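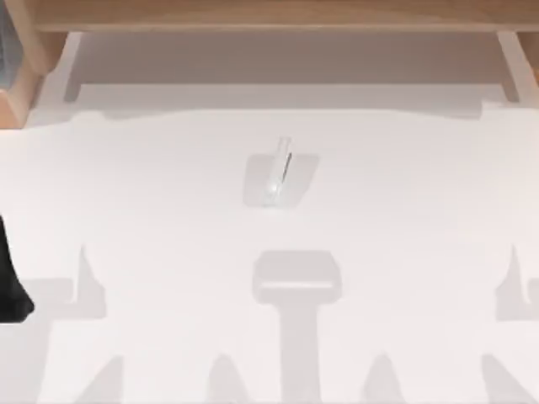 Image credit: Treltari (computer rendering)

To: Gronow Green Computing list
Subject: Re: Old laptops and the May collection
Date: March 24, 2026

Hello everyone,

Thank you for the note about the collection, and sorry to be slow in answering. I wanted to go through our own records at the Bodora library before I said anything, and that took me a good deal longer than I'd hoped (the spreadsheet had three tabs with the same name, which was my own doing).

On Monday evening one of you wrote:

> We have 341 laptops promised for May so far, nearly all from
> offices that are moving to new machines. Avbridge will take
> the lot for shredding and metal recovery at no charge. Is
> there any reason not to just say yes? The storage room is
> only ours until the end of the month and I'd like to have
> this settled.

I would say yes to part of it, and ask for a little time on the rest. Most of the harm a laptop does to the world is done before anybody turns it on - the mining, the chip making, the shipping - and the electricity it uses on a desk afterward is usually the smaller share. So when a machine that works goes into the shredder at five years old, we get back some copper and aluminum and a bit of gold, and all the rest of that effort is gone. I'd feel much better if we could get another three or four years out of the good ones first.

Our own numbers are modest but I think they are encouraging. Since we began keeping track at Bodora we have taken in 1313 computers of all kinds, and 904 of them went out again to families, students and a couple of small clubs. The remainder went for parts or recycling. By far the most common repair was a new battery, then a bigger drive, then a keyboard. Very few needed anything clever, and I say that as someone who is not clever with a soldering iron!

What slowed us down every single time was data wiping and firmware passwords. If the offices haven't removed their passwords before the laptops leave the building, you can end up with a perfectly nice machine that can't be used by anyone, and chasing the old IT department by phone six weeks later is no fun at all. Could whoever is writing to the donors please ask for this now, in the same letter as the pickup dates? Chargers too. We had roughly 153 laptops arrive without one last time, and buying replacements ate up most of what we'd set aside for batteries.

As for the operating system, I know there are strong feelings on this list and I don't want to start that up again. We put a lightweight Linux on anything too old for current Windows, with a one-page printed guide, and most people got on fine with it. A few brought theirs back, mainly over printers.

On the storage room, Bodora can hold about a third of the machines from the first week of May, on the shelves behind the children's section, as long as they come stacked in crates and not in loose bags. If Avbridge would agree to collect in two rounds instead of one, we could sort in between. Does anyone know whether they charge for a second trip? I have written to them but had nothing back yet.

I can bring the sorting checklist to the next meeting, or send it to anybody who would like it sooner. It runs to four pages, I'm afraid, and could stand to be shorter.

Warm wishes from Bodora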